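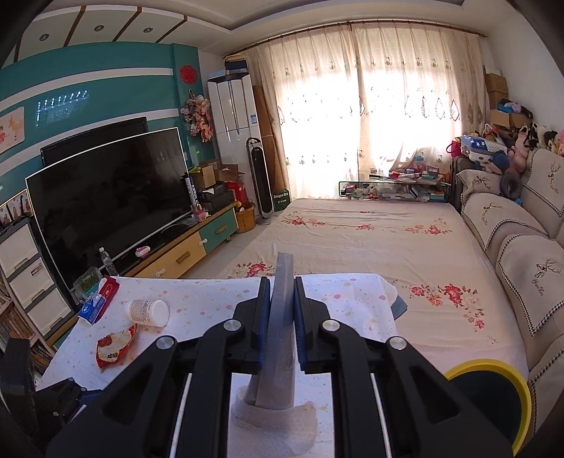
Babak Ranjbar wrote in to ask why a folded bag and a flat wrapper sit under the same heading, when any council sorting guide would split them. They share a heading on purpose, and the note on labels further down covers it.

Wunduslow Table Clutter
README

Contents
What it covers
Layout of the release
Labels
Known problems
Terms and contact

What it covers

Wunduslow is a collection of pictures and notes on the small stuff that ends up on a living room table: wrappers, tissue packets, plastic bags, drink bottles, sheets of paper. The subject is clearing the table. Furniture and wall decorations appear in plenty of the pictures, and they are left unlabelled unless something has been put down on them.

Covered tables are kept in a separate group from bare ones. A patterned cloth makes clear plastic harder to pick out, and a spotted cloth is worse than a striped one. If you only want the hard cases, start there.

Layout of the release

pictures/ — 2000 files, one view each
notes/ — 2000 text files, with names matching the pictures
covered.txt — list of the 646 pictures where the table has a cloth on it
labels.txt — the 7 headings and their short codes
changes.txt — what moved between releases

Text files are UTF-8. Names are lower case with no spaces.

Labels

The headings are soft plastic, bottle, paper, tissue, food packet, cloth and other. An item gets one heading only.

Soft plastic takes bags, film and sleeves, folded or flat, full or empty. A wrapper goes here too if you can't tell whether it held food. If you can tell, it is a food packet. Sorting by kerbside bin was tried in the first release and dropped, as the rules change from one council to the next.

Bottles keep the same code standing up or lying down. The contents are not recorded. A clear bag with something in it is labelled as the bag, and the contents go in the note if the colour is plain enough to state.

A tablecloth is labelled cloth once per picture, whatever is on top of it.

Known problems

Rezaul Sikder and Éabha Breathnach checked the labels separately and disagreed most often over paper and tissue. Where they could not settle it the item is marked other, with both opinions in the note.

Clear plastic is under-labelled in the older pictures. Corrections are welcome — please send the file name and the heading you would use.

Some notes still say "serviette" and some say "napkin". Search for both.

Terms and contact

Free to use for teaching and research. Please credit the Wunduslow collection by name. Label questions go to Teodor Sadowski, anything about the files to Bjartur Kjærgaard.

Last revised Wednesday, May 8, 2019.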